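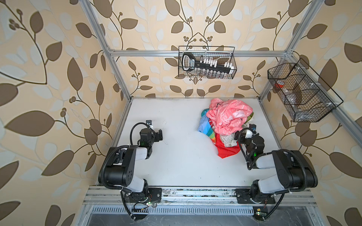
The Register of Departures

The Office of Departures at Flustadby received the application of Radomir Mladenović on 9th September and entered it in the register under the number 61. The applicant gave his occupation as printer. He gave his reason for travel as the funeral of an aunt in Barros, and in the space provided for the aunt's name he wrote one, neatly, in capitals.

It fell to Áine Madigan, Senior Examiner, to assess the application. She had held the position through three changes of minister and was regarded by each of them as sound. Her instructions in such matters were set out in a circular of 37 pages, which required her to establish whether the applicant had at any time produced, distributed or recited material injurious to the dignity of the Assembly.

The file supplied by the Worken district police stated that he had. In March the applicant had printed a poem on the back of a bus timetable. The timetable was accurate and had been displayed at all stops on the Gasby line for 2 weeks before an inspector turned one over. The poem did not name the President of the Assembly. It concerned a man who had ordered the clocks removed from a town so that he would never be late, and who then could not be told that his dinner was ready. The applicant had been fined, and the fine had been paid by a large number of people in very small coins.

The interview was held in the second-floor room, with a stenographer present.

"You were close to your aunt?" asked the Examiner.

"Not especially," said Mr. Mladenović. "She disapproved of ink."

"Yet you wish to attend her funeral."

"I should like to attend something in Barros."

The stenographer looked up. The Examiner indicated that the last answer need not be taken down, as it had been given before the question was properly complete. She then asked the question again, and Mr. Mladenović, after a pause, said that he wished to attend the funeral of his aunt.

She asked whether he intended to return. He replied that his press was in Worken, and his good coat. She observed that he was wearing a good coat. He agreed that it was quite a good one.

Under the circular, an application of this class was to be refused unless the Examiner was satisfied on every point. A refusal required one signature. An approval required three, together with a statement of reasons, and the officer who wrote the statement was answerable for it for as long as she remained in the service of the Assembly. In the preceding year the Office had approved six such applications. Two of the examiners concerned had since been transferred to the fisheries.

Ms. Madigan retained the file overnight, as she was entitled to do. What she did with it at home is not recorded. Her neighbour on the landing later told the district police that the light had been on until late and that she had heard laughter, once, of the kind a person makes when reading alone. The neighbour did not think the matter important and mentioned it only when she was asked a second time.

In the morning the Examiner submitted her statement of reasons. It noted that the applicant's offence had consisted of printing on the reverse of a public notice; that no complaint had been received from any passenger; and that the continued presence of the applicant in Worken was likely to result in further printing, whereas in Barros he would be obliged to print in a language that few members of the Assembly could read. She recommended approval in the interest of the dignity of the Assembly. The Deputy Director signed it because the last sentence was the only one he had time for. The Director signed it because the Deputy had.

Mr. Mladenović collected his permit before noon. The clerk at the counter reminded him that it was valid for a single journey in each direction and must be surrendered on his return. He thanked her, folded the permit into a bus timetable and put it in the pocket of the coat.

The train to Barros stopped at Gasby for the inspection of papers. The inspector examined the permit on both sides, held it to the window and asked who had died.

"An aunt," said Mr. Mladenović.

"My condolences," said the inspector, and stamped it.

The entry numbered 61 remains open in the register, the column for date of return being blank. Under the rules of the Office an open entry must be reviewed each spring by the examiner who approved it. Ms. Madigan conducted the review in person. She wrote in the margin that the funeral appeared to have been delayed, initialled the remark, and sent out for a copy of the Gasby timetable, which she turned over before she read it.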